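Gendlow Side Table, Dark Brown

Item 245-12

The Gendlow is a long, shallow table made to stand against a wall. It has a dark brown wood-grain top, a curved front edge and rounded front corners. People buy it for the hallway, the dining room or the end of a kitchen where there is no space for a full-size table.

The curved front matters most in a narrow room. You can walk past it with your arms full and not catch a hip on a corner. The back edge is straight and sits flush to the wall, so small things do not drop down behind it.

The top works well as a drinks and snacks station. A thermos jug, a mug, a box of tissues and a vase of dried flowers fit on it together, with enough depth left to put down a paper shopping bag when you come in. Tall items are best kept toward the wall. Keep the front clear for pouring and for opening containers.
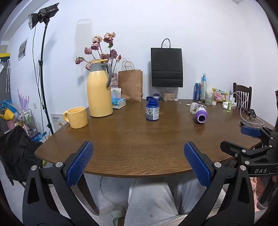
The finish wipes clean with a damp cloth. Use a mild soap for tea or coffee rings and dry the top afterward. Do not use scouring pads, bleach or furniture wax. Wax leaves a film on this finish that shows up in side light. A coaster or a cork mat is recommended under anything straight off the stove.

Height is 34 inches, a comfortable level for standing. It is too tall for most dining chairs. If you want to sit at it, look at the Siriwan stool, sold separately. The Siriwan is also available in dark brown, but it is finished in a different batch and the shade may not match exactly.

Assembly

The table ships flat in one carton. The legs attach with the bolts and hex key supplied. Allow 20 minutes. Put the top face down on a blanket, fit all the legs loosely, then tighten. Stand the table up and adjust the feet until it is level.

Parts and returns

Spare feet and bolts can be ordered from the Rarnurar parts desk. Quote the item number above. Returns are accepted for up to 12 weeks if the table has not been assembled.

Customer review

"Bought for my mother's hallway. It holds her flowers, her jug and whatever she has brought home from the store. One foot was missing from the carton and the parts desk mailed it to us. No other problems." Genivaldo Rangel

Page updated 11/15/21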